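O que fica na caixa

Quem entra na sala repara primeiro no tapete de brincar. É grande, colorido, debruado a verde na margem, e está por cima do assento, que assim deixou de servir para sentar. A dona da casa pede desculpa sem grande convicção. "Foi para lá na terça-feira. Era para ser um sítio provisório", explica, e tira uma pilha de roupa de uma cadeira para me dar lugar.

Vim falar com ela sobre caixas. Durante anos trabalhou na Ravar, uma empresa de mudanças onde lhe cabia embalar quartos de criança, tarefa que os colegas evitavam com uma habilidade notável. Hoje trabalha por conta própria e ajuda famílias a decidir o que fazer com os brinquedos que já ninguém usa. Chamou Pokow ao serviço, palavra que não quer dizer nada em língua nenhuma. "Era o nome que o meu filho dava ao aspirador. Achei que tinha ar de empresa."

A conversa decorre enquanto ela trata da própria casa, coisa que andava a adiar desde outubro. "O sapateiro anda descalço", diz. "Eu ando descalça e piso peças."

Pergunto-lhe por onde se começa. Ela responde que se começa por fazer café, e fá-lo. Depois explica que quase toda a gente começa pelo fim, ou seja, por comprar caixas. "Telefonam-me e dizem, muito orgulhosas, que já têm 20 caixas iguais, com etiquetas. E eu pergunto o que vão lá pôr dentro. Silêncio. Compraram-nas porque eram bonitas." Ela própria confessa ter caído nisso com uma linha da Gullano, de tampa transparente, que lhe custou mais do que gosta de admitir. As tampas perderam-se todas. "As caixas ficaram óptimas. Melhoraram bastante sem tampa."

O método, se assim lhe podemos chamar, é simples. Uma caixa aberta, baixa, num sítio onde se chegue com a mão. Primeiro entram as coisas moles, que se ajeitam umas às outras e perdoam erros. "Um peluche não se parte e não tem lado certo. É o melhor material de enchimento que existe, e na Ravar pagávamos bom dinheiro por papel." Os brinquedos duros vão depois, encostados às paredes da caixa, e os pequenos vão num saco de pano com cordel. Sacos de plástico não usa, por causa do barulho. "Se uma criança ouve um saco de plástico, aparece. Pode estar no jardim do vizinho."

As crianças da casa, diga-se, estão na escola. A hora foi escolhida por ela com algum cuidado.

Insisto na questão difícil, que é a do que se deita fora. Ela não gosta da expressão e prefere dizer que as coisas "vão andando". Umas vão para uma prima, outras para o infantário, outras para a cave, onde vão andando há muito tempo. Conta que uma cliente guardava 119 peluches num sótão e sabia o nome de todos. "Fizemos a lista em conjunto. Eu escrevia e ela ditava. Ao fim da tarde tínhamos uma lista muito bem feita e 119 peluches no sótão." Cobrou metade.

E os dela? Há uma pausa, e volta a ouvir-se a máquina de lavar. Reconhece que guarda mais do que devia, sobretudo os escuros e felpudos, que apanham pó como se fossem pagos para isso. Lava-os dentro de uma fronha atada, a 20 graus, e seca-os na horizontal, em cima de uma toalha. Já os pendurou pelas orelhas no estendal e arrependeu-se. "Não pelo peluche, que ficou bem. Pelo miúdo, que estava à janela."

Tem também opiniões firmes sobre costuras. Antes de guardar qualquer coisa, passa o polegar pela costura toda e, se encontra um ponto solto, cose-o logo, com a linha que estiver na agulha. Há cá em casa um animal cinzento cosido a cor de laranja. Ninguém reclamou, diz ela, e acrescenta que o seu filho mais velho tem 18 anos e já não reclama de nada que não envolva a internet.

Quanto aos tapetes de brincar, a posição dela é menos firme. São grandes de mais para dobrar e moles de mais para ficar de pé, e enrolados ocupam o espaço de um adulto deitado. Tentou guardar o seu atrás do roupeiro, debaixo da cama e, durante um fim de semana, dentro da banheira. "Agora está ali. Dá cor à sala." Olha para ele algum tempo. "Dá cor de mais à sala."

Falamos ainda de dinheiro, assunto que ela aborda sem cerimónia. Uma manhã de trabalho custa 200 euros, café não incluído. Houve quem achasse caro pagar para lhe arrumarem brinquedos e houve quem, ao fim de uma hora, perguntasse se ela também fazia garagens. Faz garagens. Não faz escritórios, depois de uma experiência na Eskildsen, uma loja de candeeiros onde passou três dias a separar parafusos com o gerente atrás dela a juntá-los outra vez. "Com crianças, ao menos, há uma hora de dormir."

Antes de me ir embora, pergunto-lhe se alguma vez terminou. Se houve um dia em que olhou para a casa e viu tudo no sítio. Ela pensa na pergunta com mais seriedade do que eu esperava. Houve uma tarde, diz, logo a seguir a mudarem-se para cá, em que as caixas ainda estavam fechadas e o chão se via de parede a parede. Sentou-se no meio da sala a comer uma tangerina. Depois chegou a família e alguém perguntou pelos carrinhos.

Levanta-se para ver da máquina de lavar. À porta volta-se e pede-me que, já que estou sentado, não deixe nada cair para trás do assento – há coisas que caíram para ali no ano passado e ela ainda não se sente preparada.

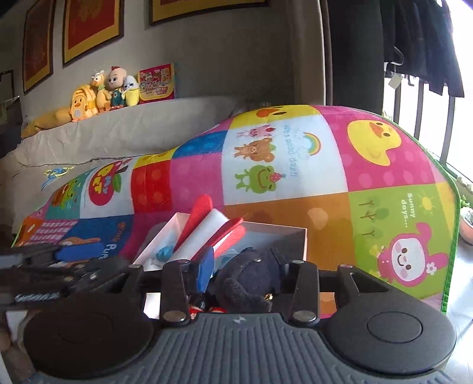
Três coisas que ela recomenda

Uma caixa sem tampa, de paredes baixas, que caiba na prateleira onde vai viver. Convém medir a prateleira.

Uma agulha já enfiada, espetada numa rolha e guardada na gaveta dos talheres.

Um saco de pano para as peças que não pertencem a brinquedo nenhum. Fica fechado até ao Natal, e quem der pela falta de alguma coisa pode ir lá procurar.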